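How to Fill a Fruit Bowl So the Fruit Actually Gets Eaten

Get the bowl and the fruit out on the table before you start arranging. 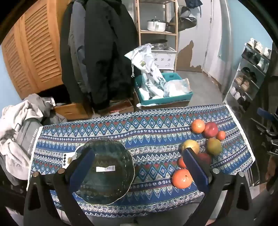

Clear glass bowl, patterned cloth, and the fruit still to go in: apples, citrus, a mango.

I have never trusted fruit bowls. Magazine ones are piled up like a hat, and you can bet the pear at the bottom has been rotting for a week. I've read plenty of guides that promise a bowl will make your family eat better. Mine didn't. What it did do, once I stopped overfilling it, was cut down on how much I threw out. That's a smaller claim and I'm willing to stand by it.

What you need

A wide, shallow bowl
A mix of fruit, some firm and some soft
A clean dish towel
A tablecloth, if you want one

About the bowl

Deep bowls look generous and hide everything. Go shallow. Glass is my pick for the dull reason that you can see a bruise from the side. A textured rim is fine, though it's a pain to wash, so have an old toothbrush handy. You don't need to spend much. The catalog from Murnby had 431 bowls in it the last time I looked, and I doubt that more than a handful would do this job any better than a thrift store one.

Peel the stickers off a new bowl before you use it. Warm water and dish soap will shift most of them. The internet swears by peanut butter. I tried it and had a sticky bowl that smelled of peanut butter. Cooking oil on a paper towel, left for ten minutes, did the trick for what was left. Wash the bowl again afterward and dry it all the way.

About the cloth

A busy pattern under clear glass will show through and compete with the fruit. Some people can't stand it. I like a dark blue cloth under oranges and red apples, and it hides juice spots better than white ever will. Pull it straight first, and check that the overhang isn't where somebody's knees will catch it.

Sorting

Lay all the fruit out on the table. Don't skip this, even if it feels silly. Turn each piece over and press lightly near the stem. Anything with a soft spot goes on the counter to be eaten today. Anything split goes in the trash or the compost.

Now the part where I disagree with almost everyone. You'll be told never to put apples near other fruit, as they give off a gas that speeds up ripening. They do give it off. In an open bowl on a table, with fruit that will be gone in a few days, I've never noticed enough difference to bother. If you're keeping apples for weeks, put them in the fridge and stop worrying about the bowl.

Mangoes are another matter. A hard one can sit out until it gives a little under your thumb. Then move it to the fridge or eat it. Color tells you very little, whatever the store sign says. I've had green ones that were perfect and red ones like wood.

Filling

1. Wipe the fruit with the dry towel. Save the washing for right before you eat it.

2. Put the biggest, firmest pieces in first, stem side up, with a bit of space between them. Oranges and apples make a good base.

3. Lean the mango against the side. It will roll if you set it on top.

4. Tuck small tangerines into the gaps. Keep them where a kid can grab one without starting a landslide.

5. Stop at one layer, or one and a half. Leftover fruit can wait in the fridge drawer.

Keeping it going

Look through the bowl every morning while the coffee is on. Turn things over. Move the ripest piece to the front, where a hand will land on it. Keep the whole business out of direct sun, and away from the stove.

Skip the felt liners and the little charcoal packets. I bought a pack of Grokton liners last May and they turned fuzzy inside two weeks. A folded paper towel under the fruit soaks up a leak just as well, and you can throw it out.

If you get fruit flies anyway, empty the bowl, wash it in hot soapy water, and check underneath the cloth too. There's usually a forgotten grape.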